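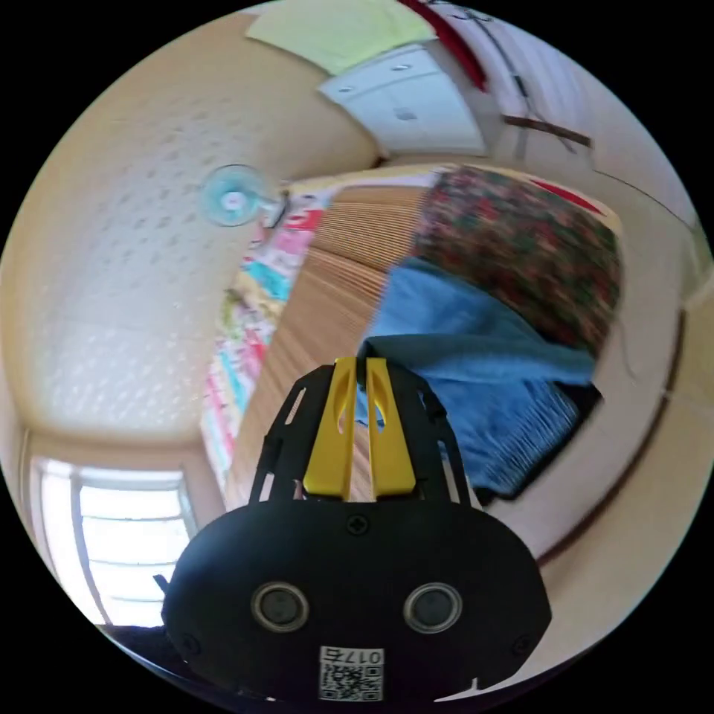

Robotics module, visit report: the Davari open day in Drarkville

For our second project we had to go and see some automation being used by people who do it for a living, and then write up what we learnt. Most of my group picked the bottling plant. I went for the Davari open day in Drarkville, partly as it was free and partly because the train gets in ten minutes from the door.

I went in November, and I'd expected a big arm in a cage. There was one of those, and it was very loud, but I spent most of my afternoon at the hand-held gripper demonstration. The idea is simple enough. You hold the gripper yourself and do an ordinary job with it, the camera on it records what you do, and the recordings are used to teach a robot arm the same job later on. The project is called Cetero and they've been at it for two years.

The gripper is a chunky black thing with two yellow fingers held side by side in an open bracket. Each finger has a long teardrop-shaped hole in its upper part. I asked about the holes and was told they let the finger give a bit when it presses on something, so it can wrap round a shape instead of just pinching it. We did compliant grippers in the spring and I didn't really get it from the slides, but five minutes of squashing a sponge sorted me out!

The other thing I noticed was how much the camera takes in. The view is so wide that straight walls come out curved, and the back of the gripper itself fills the bottom of the picture. In an ordinary room you get the ceiling, a light blue fan, the window and a white wall cupboard all at once, along with the blankets and cloths you might want to pick up. I'd assumed you would want a nice tidy close-up of the fingers. The guide said the arm needs to work out how the gripper is moving through the room, and that a ceiling corner or a window frame is useful for that - it stays put while everything else slides about.

Then we each had a go. My job was folding a tea towel, and I was rubbish at it. You forget you've only got two fingers. I kept trying to smooth the cloth down with my other hand, which isn't allowed, and my first 7 tries were thrown out for that or for going too fast. Fringes and loose edges are the worst, apparently, as the fingers can close on a few threads and miss the cloth itself.

They've collected 3,000 recordings so far and reckon a new helper needs 20 minutes of practice before theirs are worth keeping. I had nowhere near that, so I doubt my tea towel will be teaching anyone.

After the tea break there was a talk from Egger, the firm that makes the arm, mostly about safety stops and servicing. I took fewer notes there (the room was warm) but the part on stopping distances is in my appendix.

For our own build I'd like to try two things: printing softer fingers with a hole through them, and moving our camera back so it sees more than the table top. The second one is easy and I've already started on the mount. The fingers will have to wait until the flexible filament arrives.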